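Gredside Silier 200 Under-Sink Water Softening and Scale Control Unit

Product overview

The Silier 200 is a compact water softening unit for kitchens, break rooms, small food service counters and laundry alcoves. It is installed on the cold water line below the sink and treats the water delivered to a single faucet, dishwasher, coffee maker or ice maker. It is supplied as a complete assembly with a resin tank, a brine container, a control head and a set of hoses.

Hard water leaves mineral deposits on heating elements, spray arms, glassware and faucet aerators. A whole-house softener treats the full supply, including water used for toilets and outdoor faucets. In many buildings this is more capacity than is needed, and in rented or shared premises the main line may not be open to alteration. The Silier 200 is offered for these situations. It treats one point of use and can be removed without permanent changes to the plumbing.

The unit is not a drinking water purifier. It does not remove bacteria, lead, nitrates or pesticides, and it should be connected only to a supply that is already safe to drink. Customers on private wells are advised to have their water tested by a qualified laboratory before ordering.

How the unit works

Water enters the resin tank from the top and passes down through a bed of ion exchange resin. The resin holds calcium and magnesium and releases a small amount of sodium in their place. When the resin is close to exhausted, the control head starts a regeneration cycle, in which salt solution is drawn from the brine container, passed through the bed and flushed to the drain.

Regeneration takes 60 minutes. During this time the faucet continues to run, but the water delivered is untreated. The start time can be set to any hour, and most customers select a time overnight.

The control head meters the water used and does not regenerate on a fixed calendar. A household that is away for two weeks will not use salt during that period. If no regeneration has taken place for an extended time, the head will run a short rinse before returning to normal service – this keeps the resin bed from compacting.

Specifications

Model: Silier 200
Part number: 1233
Treated water between regenerations: 200 gallons at moderate hardness
Regeneration time: 60 minutes
Installation: cold water only, indoor
Inlet and outlet: 3/8 inch compression
Drain connection: 1/2 inch flexible tube, supplied
Salt type: pellet or tablet, softener grade
Power: low-voltage adapter, supplied
Finish: white tank, gray control head

Capacity depends on the hardness of the incoming water. A test strip is included in the carton. The result should be entered in the control head at first setup and checked again after any change in the local supply.

What is in the carton

One softening unit with control head
One brine container with lid and float
Two braided connection hoses
One drain tube with clamp
One power adapter
One hardness test strip
One bypass valve
Installation and care guide

Salt is not included. A tee fitting for the cold water shutoff is sold separately, as sizes vary with the age of the building.

Placement and space

The unit requires a firm, level surface and must stand upright. Cabinet floors that are soft, swollen or bowed should be repaired or covered with a rigid panel before the unit is set down. Allow enough clearance above the brine container to lift the lid and pour in salt. The unit should not be placed directly against a dishwasher wall or a hot water pipe, and it must be protected from freezing at all times.
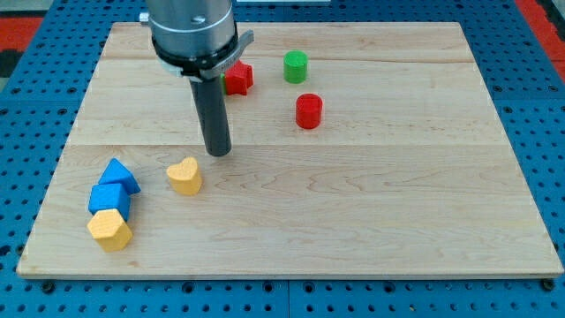
Installation

Installation may be carried out by a licensed plumber or by a person experienced in basic plumbing work. Local codes apply in all cases. An air gap is required at the drain connection.

1. Close the cold water shutoff and open the faucet to release pressure.
2. Fit the bypass valve to the unit and set it to the bypass position.
3. Connect the inlet hose to the shutoff and the outlet hose to the faucet or appliance line. The ports are marked with arrows.
4. Run the drain tube to an approved drain point and secure it with the clamp.
5. Add salt to the fill line in the brine container.
6. Open the shutoff slowly and check each joint for leaks.
7. Set the valve to service, plug in the adapter and follow the setup prompts.
8. Run the faucet until the water is clear. The first water may carry a slight yellow tint from the resin.

Care and maintenance

Check the salt level once a month. Salt can form a hard crust above the water line, which leaves a hollow space beneath it. If the level has not dropped in several weeks, press down gently with a blunt wooden handle to break the crust.

The inlet screen should be rinsed twice a year. Customers whose supply is disturbed by spring main flushing may wish to do this in April, once the work is complete. The resin bed does not need routine replacement under normal use. Iron in the supply will shorten its life, and the Swai sediment and iron prefilter is recommended where staining is already present on fixtures.

Related products

Swai Prefilter: a cartridge housing installed ahead of the softener. Replacement cartridges are sold singly.

Silier 600: a larger unit for two or more outlets, with a capacity of 600 gallons between regenerations at moderate hardness. It requires a floor drain or standpipe.

Cosport Tee and Shutoff Kit: available in three sizes. Please measure the existing shutoff before ordering.

Ordering, shipping and warranty

Orders are shipped from the Cosport warehouse in the original carton. Inspect the carton on delivery and report damage before installation. Unused units may be returned with all parts. Units that have been connected to a water supply cannot be accepted for return, but they remain covered by the warranty.

The warranty covers the tank, the control head and the bypass valve against defects in material and workmanship. It does not cover damage caused by freezing, by connection to a hot water line or by the use of rock salt. Proof of purchase is required for all claims.

Specifications are subject to change. Page last revised Dec 4, 2025.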